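Workshop notebook, April, Wilalholm bench room
Entry begun at 8:40 in the morning, finished after lunch

Tea made, radio low, and I am finally writing up the hide glue business, which I have been promising Awuor I would do ever since she asked me why the back of the Windale chair let go a second time. I owe her a proper answer and I owe myself one too, so forgive the length. Anybody in a hurry can skip down to the heading about the pot and come back for the rest some wet afternoon.

The chair first. It is a plain country side chair, ash in the legs and elm in the seat, with a bent crest rail that somebody long ago repaired with a screw straight through the tenon. We took the screw out, plugged the hole, cleaned the mortises (or thought we did) and glued it up with fresh hide glue. It sat in the clamps overnight and looked lovely. The owner, a very patient lady, had it home for 11 days before the left post started to creak, and then she very kindly drove it all the way back to us in the rear of her Honda with a quilt wrapped round it. I felt terrible. She brought shortbread, which made me feel worse.

When I opened the joint this time I did what I should have done in the first place and put a bright lamp right down into the mortise. At the bottom and along one cheek there was a thin, shiny, yellowish skin. White glue, or something like it, from an earlier repair, and our nice hot hide glue had been sitting on top of it like butter on a plate. It had hold of the tenon beautifully and hold of the mortise hardly at all. So there is your answer, Awuor. The glue was fine and the clamping was fine, and the cleaning was my job, and I signed it off.

What I did about it: warm vinegar on a stiff little brush, ten minutes' wait, scrape with the narrow dental pick, wipe, and do it again. It took four rounds. Odette Guérin showed me years ago to test with a single drop of water on the bare wood. If it beads, there is still glue there. If it sinks in and darkens, you can go ahead. I used to think this was fussy. I now have it written on a card over the bench.

I let the post dry out for a full day before going any further, as vinegar and hide glue are not friends, and I spent the waiting time going over the other joints on the same chair. Two of them had the same yellow skin. I would never have known.

The pot

Now, the glue itself. We are nearly through the old bag of pearls and there is a new one from Zelloswood on the shelf under the window, a slightly stronger grade than we are used to. Please don't mix the two. The new one wants more water and it gels quicker, and if you treat it like the old stuff you will be caught with your clamps in the wrong hand. I know this from yesterday.

My notes so far with the new bag, for whoever uses it next. Cover the pearls with cold water and leave them until they are swollen all the way through, which in this room means overnight at this time of year. Cut one in half to check, and if there's a hard bit in the center, give it longer. Heat in the double pot, lid on, and never let it get to a simmer. I hold it at 140 on the kitchen thermometer (Fahrenheit, Awuor, before you ask). It should run off the brush in an unbroken string and then break into drops just at the end. If it breaks straight away it is too thin, and if it hangs there like honey in January it needs a spoonful of hot water.

I also tried warming the parts first, which I had gotten lazy about. The legs and the crest rail went next to the radiator for half an hour and the difference was plain. I had time to get both posts seated, check across the diagonals, grumble, take one clamp off, move it, and put it back on again, all before the glue grabbed. On a cold morning with cold wood I would have had half of that.

Worth saying too that the open pot smells, and a pot that has been reheated too many times smells a good deal more. I throw it out after 2 days now. Whatever is left goes in the small jars in the fridge, labeled please, and on the lower shelf, well away from the lunches.

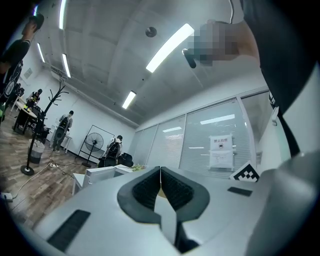 Clamps and cauls

The crest rail is curved in two directions, so the flat cauls were never going to sit properly, and I think that was part of our trouble as well, though a smaller part. I made a new pair from scrap poplar, cut to the curve on the bandsaw and faced with cork. They are hanging on the nail by the back door with the job number, 373, penciled on the inside face. Keep them, even if they look like firewood. This shape of rail comes in more often than you would think.

Pressure: just enough to close the shoulder and bring a fine bead of glue out all the way round. I have a heavy hand and I tend to go half a turn past that. Odette used to come along behind me and loosen everything by that same half turn without saying a word, and I can still feel her doing it. The squeeze-out comes away best when it has gone rubbery. Lift it with a sharpened bit of dowel and then wipe with a warm damp rag, wrung out hard.

Later, after lunch

Dry fitted the seat again while the back was curing. The front stretcher is a hair short on one side, old wear by the look of it, and I am going to glue a shaving onto the tenon and pare it back down. Ash shaving, cut from the offcut in the blue box. I'd rather do that than fill the gap with glue and hope.

Still to do on this one: the stretcher, a coat of shellac over the plugged screw hole where the color is a bit pale, and a proper sit test by somebody heavier than me. I have a feeling the pale patch will want two goes with the amber and then wax. Awuor, if you are in before me tomorrow, could you start a small pot soaking, just enough to cover the bottom of the jar? And would you put the water drop test on the rear legs yourself before I touch them? I'd like a second pair of eyes on it, and you may as well get the habit younger than I did.

There are three pieces of shortbread left in the tin.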